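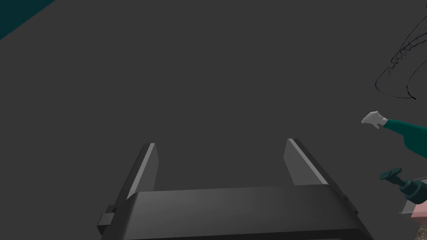 Simulation / Faults and Safety

To: lunde-users list
Date: 2020-06-06
Subject: Re: gripper closes during reset, counter task

An earlier message said:

> We are seeing the gripper close on its own at scene reset in the
> counter task. It doesn't happen every time. After that the arm
> carries on as if it had been told to grasp. Is this the Sundora
> planner or the Lunde controller? We have a real arm on the same
> controller build and have stopped using it for now.
>
> Also, some objects load above the counter. Same bug?

It is the controller. Please keep the real arm stopped until you have patched.

We ran the counter task 30 times on the Gomden machine with the planner disconnected, and the gripper closed by itself in 7 of the runs. With no planner attached, the only thing that can send a close is the controller's own command buffer. On reset the buffer is marked empty but the last width value stays in it. If the first control tick comes before the first new command, the old value goes out. If the last run ended in a grasp, that means a close at full speed.

The delay before a new command arrives can be up to 3 ticks on our setup. A slower machine will see the fault more often. The release from March has it too, so going back to that one won't help.

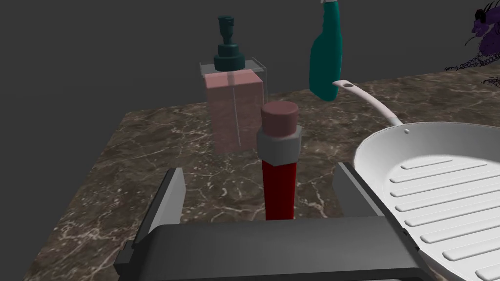

Counter task in the simulator, gripper open at the red bottle.

The objects are a separate matter. The spray bottle in our copy of the scene sits above the counter as well — you can see it just left of the pan handle's tip. I get the same thing in Lunari with no arm loaded, so I don't think the gripper fault has anything to do with it. I have opened a second ticket for the object heights and would like to keep this thread to the controller.

What to do for now:

Set hold_on_reset to true in the controller config. This blocks all finger motion until a fresh command comes in.

Send an explicit open command before you release the hold. Check the reported width, and don't go by the rendered view alone.

On hardware, cut finger power before each reset and keep hands out of the jaws until the width reads back correctly. The software hold does not replace the stop button. We have only tested it in simulation.

The proper fix clears the width value along with the flag. It is 2 lines and is on the reset-buffer branch. I have not merged it yet — I want to see a run from a setup other than ours first. If you can try it, please post the controller log from startup through the first grasp, with tick times left on.

Lunde controller maintainer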